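I have been on a baking kick since last July, and I need to talk about cardamom buns.

It started with my neighbor Meenakshi Kurup, who brought over a tin of them the week we moved to Plirkalthorpe. I ate two standing up in the hallway with boxes everywhere and then (I'm not proud) hid the rest behind the cereal. They were sticky and a little burnt on the bottom and so, so good! She gave me the recipe on the back of an envelope. It said "flour, enough" and "bake till done."

So I've had to work it out for myself. My first batch could have propped a door open. The second one never rose, and I'm pretty sure I killed the yeast with milk straight off the stove. Batch three was close, and by then my husband Joseph had started inviting people over "just for coffee," so I kept going.

What changed everything was grinding the cardamom at home. Buy the green pods, crack them, tip out the little black seeds and crush them right before they go into the dough. The smell goes all through the house! I use 9 grams of pods for a batch, and a bit more in the sugar on top if my friend Sowmya Pai is coming, who thinks everyone else's buns are shy.

The other thing is time. I let the dough sit in the fridge overnight now, and it rolls out like a dream in the morning. I fill it with soft butter and brown sugar, fold it in three, cut it into strips and tie each one in a knot. Mine still look like shoelaces after a long walk, but they're getting better.

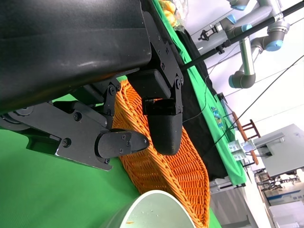
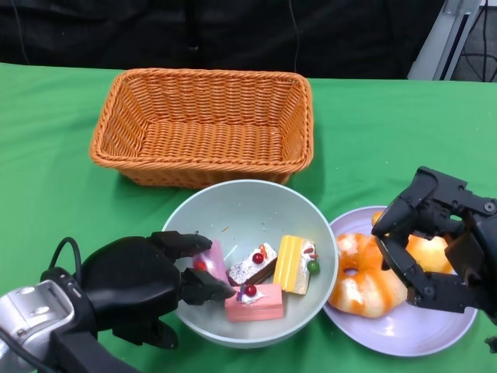

An orange wicker basket in both, with toy cake slices and pastries in the second.

I bake mine at 400 for 11 minutes, then brush them with syrup while they're still too hot to touch. Give them a little room on the tray, or the middle ones stay doughy.

Next up is a saffron version, which Meenakshi says her aunt used to make with raisins. I'm not sold on the raisins, but I'll try anything once. If you have a good saffron dough, please leave it in the comments, and real amounts would be lovely!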